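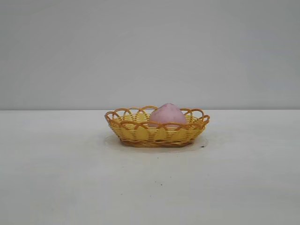

Re: [かごML 104] 黄色い小かご、縁のところ

差出人: ヘジン・クォン
宛先: Irkstead かごと編みもの メーリングリスト
時刻: 午後11時すぎ

みなさんこんばんは、ヘジンです。すっかりごぶさたしてます。お茶を淹れて、ラーイバさんのメールを読み返しながら書いてます(長くなりそうな予感。先にあやまっておきます)。

まず引用から。

> ラーイバ・バットです。
> ヘジンさんが前に言っていた黄色い小かご、まだ手元にありますか。
> 12月の集まりで「籐じゃないのに籐っぽいかご」を持ち寄ろうという話に
> なっていて、楕円のものが一つもないんです。丸と四角ばかりで。
>
> 聞きたいことを書いておきますね。
>
> ・縁の飾りは輪が重なっているタイプですか、それとも三つ編み風?
> ・底はどうなっていますか。わたしのは底の縁が薄くて、すぐ傾きます。
> ・何を入れるのに使っていますか。
> ・洗っていますか。洗うなら何で?
>
> あと、写真があるとうれしいです。縁が見えるように横からのがあると
> 助かります。真上からだと、いつも縁の高さがわからなくて。
>
> それと、ベゴーニェさんから「卵を入れるかごに詳しい人いない?」と
> 聞かれました。詳しいというか、好きなだけの人ならいますよ、と
> ヘジンさんの名前を出してしまいました。すみません。

ぜんぜんいいですよ! 好きなだけの人です、まさに。

さて、順番に答えます。と言いつつたぶん順番は崩れます。

まだ持ってます。持ってるどころか、今いちばん出番が多いかごです。Dươngの閉店前の棚で、たしか200円だったやつ。レジのところに積んであって、ほかの色もあったと思うんですけど、黄色しか目に入らなかったんですよね。バターみたいな、ちょっとやわらかい黄色。レモンっぽい黄色だったら買ってなかったと思います。うちの台所には強すぎるので。

で、縁。

輪が重なっているほうです。オレンジがかった茶色の輪っかが、隣の輪と絡みながらぐるっと口のまわりを一周しているタイプ。三つ編み風のはカーさんが持ってたんじゃないかな、あっちはもっと平たくて、指でなぞるとでこぼこがないやつ。うちのは輪が本体より少し上に立っているので、後ろが白っぽい壁だと輪の中から壁が透けて見えて、それが好きなんです。逆に言うと、ごちゃっとした棚に置くと縁が全部消えます。せっかくの飾りなのに! 置き場所を変えたら急にかわいくなった、というのを去年やって、ひとりで感心してました。

あとこれ、左右がそろってないんです。片方の端は輪がきゅっと固まって外に丸まっていて、もう片方はもうちょっと外にのびてる。最初は曲がったのかと思ってお湯で直そうとしたんですけど(やらなくてよかった)、ダリウスさんに話したら、編み終わりをどっちに逃がすかの癖でしょう、と言われました。ほんとのところはわかりません。でもそう聞いてからは、のびてるほうを右にして置くのが自分の中の決まりになりました。持ち手のないかごなのに「正面」ができた感じ。

正面といえば、前側には扇というか葉っぱというか、ひもがぱっと広がったような模様が入ってます。ここだけ編み方が違って、まわりは普通に横に編んで縦の芯を上、下、上、下とくぐらせる、あの市松っぽいやつです。そこにときどき細いオレンジ茶のひもが一本混ざってる。この細いのが効いてるんですよ。全部黄色だったらぼんやりしそうなところに、線がすっと入って締まる。自分で編むときにまねしたいと思って、編み目を数えかけて、途中で電話が鳴ってやめました。それっきりです。

素材は籐じゃなくてプラスチックです。だからラーイバさんのお題にはぴったりかと。遠目だとけっこうだまされるみたいで、Welikの展示のお手伝いに来てくれた人に「籐はカビませんか」と聞かれたことがあります。カビません、プラスチックなので、と答えたらちょっと残念そうでした。なんで残念なんだろう。わたしはむしろ、そこが気に入ってるんだけどな。

底の話

底は、こげ茶の帯がぐるっと巻いてあります。上の黄色よりだいぶ濃い茶で、そのぶん下のほうが丸っこくて重たそうに見えます。見えるだけで、実際はすごく軽いです。傾くのはうちのでは気になったことがないです。もともと浅くて横に広い、お皿に近いような形なので、背の高いかごより有利なんだと思います。

ラーイバさんの、傾くっていうほうのかご、前に見せてもらった緑のですよね? あれは底の帯というより、胴が途中でふくらんでいるせいじゃないかと思うんですけど、どうでしょう。底にフェルトを丸く切って敷いたらましになりませんか。わたしは別のかごでやってみて、がたつきはおさまりました。ただフェルトが毛玉になるので、見た目はいまひとつ。コルクのほうがよかったかもしれない。Plernusで売ってる薄いコルクのシート、あれの端切れが余っていたら分けてほしいです(だれか!)。

テーブルに置くときは、薄い透明のシートを下に敷くことがあります。うちの白い台、細かい傷がつくとけっこう目立つんですよ。プラスチックの底でも、引きずると案外やっちゃうんです。布を敷くとかごの雰囲気が変わってしまうし、色の布だと黄色がくすんで見えるので、透明に落ち着きました。ほとんど見えないので、光の加減でふちがちょっと光るくらい。「何か敷いてる?」と聞かれて初めて、あ、敷いてた、となります。

何を入れているか

これがですね、ころころ変わります。

ふだんはみかん、クリップ、輪ゴム、種の袋。种の袋、と打ち間違えました、種です。種の袋を立てて入れるには浅すぎて、結局倒れます。みかんは4個がいいところ。それ以上のせると縁の輪に当たって、なんだか窮屈そうです。パンは一度やってみて、パンくずが編み目に入って大変なことになったので、もうやりません。編み目のすきまに入ったくずって、逆さにして叩いても出てこないんですよね。あれ、みなさんどうしてるんですか。歯ブラシ? わたしは竹串でつついて、途中でいやになりました。

写真では卵です。淡いピンクの、おもちゃの卵。素材が何なのかはよくわかってません。やわらかい発泡の何かかプラスチックか、つやがなくて、色がうっすらまだらになっていて、ちょっと砂糖菓子みたいな見た目をしてます。これを立てて入れると、丸いてっぺんが縁からちょっとだけのぞくんです。下のほうはかごの編み目とオレンジの輪に隠れて、半分かくれんぼみたいになる。ピンクと黄色ってけんかするかと思いきや、間にオレンジ茶の輪が入るから、意外となじむんですよ。この組み合わせ、自分ではかなり気に入っています。

ベゴーニェさんへ。ここまで読んでくださってたら、卵のかごの件ですけど、本物の卵を台所でしまうかごを探してるのか、飾りの卵を入れるかごなのかで、だいぶ話が変わります! 本物なら、こういう浅いのはわたしはおすすめしません。取り出すときに転がるし、縁の輪に当たるとたぶんひびが入ります。試してないけど、試したくもないです。飾りの卵なら、浅いほうが断然いいです。深いかごだと卵が沈んで、上からのぞきこまないと何が入ってるかわからないので。

飾る場合は、たくさん入れるより一つだけ、真ん中からちょっとずらして置くのが好みです。ど真ん中だとなんだか、お供えみたいになりませんか? 右でも左でもいいので、少しだけ寄せる。ただ卵は立てておくのがむずかしくて、編み目のへこみにうまくはまる場所を探すことになります。うちのかごでは右寄りに一か所、すとんとおさまるところがあって、そこが定位置です。ほかの場所だと寝ます。寝てる卵もまあかわいいんですけど、縁より下に隠れちゃうので。
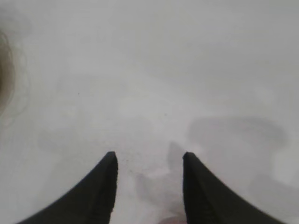
背景の白っぽい色。左の端に、ぼんやりと茶色がかった暗いもの。

ラーイバさん、背景の色もちょっと見てもらえますか。白といっても真っ白じゃなくて、灰色が少し入った、冷たすぎないくらいの白。下のほうはちょっとあたたかい感じで、上にいくと平らな薄い灰色になっていきます。前回の集まりでは生成りの布だったでしょう。あれだと黄色や茶色のかごが全部布のほうに寄って、眠たく見えたんですよね。わたしだけかな。緑の子はよく映えてましたけど。

だから今回は、テーブルクロスなしで白っぽい台のまま、後ろも薄い灰色くらいの壁、というのはどうでしょう。縁が立ち上がっているかごは、後ろに何もないほうが絶対いいです。逆にカーさんの平たい縁のは、色のある布の上のほうが編み目が出るかも。台を分けるほどの話じゃないか。でも端っこに布をちょっと敷くくらいなら、当日でもできますよね。

洗いかた

はい、洗ってます。といっても、たいしたことはしてません。

ぬるま湯に台所の洗剤をちょっと入れて、かごごと沈めて、しばらくゆすって、シャワーで流す。それだけ。ひもが重なっているところに水がたまるので、逆さにして、ときどき振って、タオルの上に置いておきます。縁の輪のところがいちばん乾かなくて、乾いたと思って台に戻すと、ぽたっと垂れてきます。油断なりません。

ドライヤーはやめておいたほうがいいです。別のかごで、底がふにゃっとしたことがあるので。あれは悲しかった! 形を直そうと瓶を入れて一晩置いたら、今度は瓶の形になりました。今はその瓶専用のかごになってます。

色はあせてないと思います。少なくともわたしの目には。日の当たる窓辺には置かないようにしてるので、そのせいもあるかも。カーさんが前に、窓辺のかごは片側だけ色が抜けるから時々回すといい、と書いてましたよね。回してますか、カーさん。わたしはさっき書いたとおり右左を決めちゃったので、回せないんです。

洗剤の話で思い出したんですけど、前に100号くらいのメールで、だれかが重曹のことを書いてませんでしたっけ。編み目の黒ずみに、というの。探したんだけど見つけられなくて。過去ログの検索、日本語だとあんまり引っかからないんですよね。心当たりのある人、転送してもらえたらうれしいです。

自分で編むなら

ダリウスさんから別便で「あの縁、編めそう?」と聞かれたので、こっちにも書いておきます。

胴はいけると思うんです。縦の芯を立てて、上、下、と交互にくぐらせるだけなら、わたしのような不器用でも、まあ、時間をかければ。問題は扇のところと縁。扇のところは、ひもを何本かまとめておいて、途中で開いてるように見えるんですけど、開いたあとどこに戻しているのか、外から見ただけではわかりません。内側をのぞいても、ひもが重なっていてよくわからない。スケッチを描きかけて、描いてるうちに自分でもどれがどのひもか迷子になりました。

縁の輪は、先に長いひもを差しておいて、隣の次の芯に倒していくのかな、と想像してます。隣じゃなくて一つ飛ばしかもしれない。輪が重なって見えるのは飛ばしてるからですよね、たぶん。ここは詳しい人に実物を触ってもらいたいので、12月には持っていきます。ほどくのだけは勘弁してください!

ひもはPlernusの平たいのだと幅がありすぎる気がします。それと、黄色。あそこの黄色は明るすぎて、たぶんおもちゃみたいになる。もう少し白っぽい、バターっぽい黄色を扱ってるところをご存じの方がいたら教えてください。縁のほうは、琥珀色に近いオレンジがあれば近いと思います。底のこげ茶はどこでも手に入りそう。

ラーイバさん、持っていく件は了解です。かごと、卵も一緒に持っていこうかな。箱に入れると縁の輪がつぶれそうで、帽子の中に入れていこうかと今ちょっと考えてます。帽子をかぶって行けなくなるけど。何かいい運びかたがあったら教えてください。

あと、集まりの部屋って、午後は西日が入りましたっけ? 入るなら、透明のシートが光っちゃうかもしれないので、そのときは敷かずにそのまま置きます。台に傷がつかないように、そっと。

ほかに楕円のかごをお持ちの方、いませんか。うちの一つだけだとちょっと心細いです。黄色じゃなくて全然かまわないので。

そろそろ眠くなってきたので、今日はこのへんで。返事は明日の夜に読みます。

ヘジン

追伸: ベゴーニェさん、本物の卵のほうだったら、うちに使ってない深い四角のかごがあるので、よかったら差し上げます。ふたはなくしました。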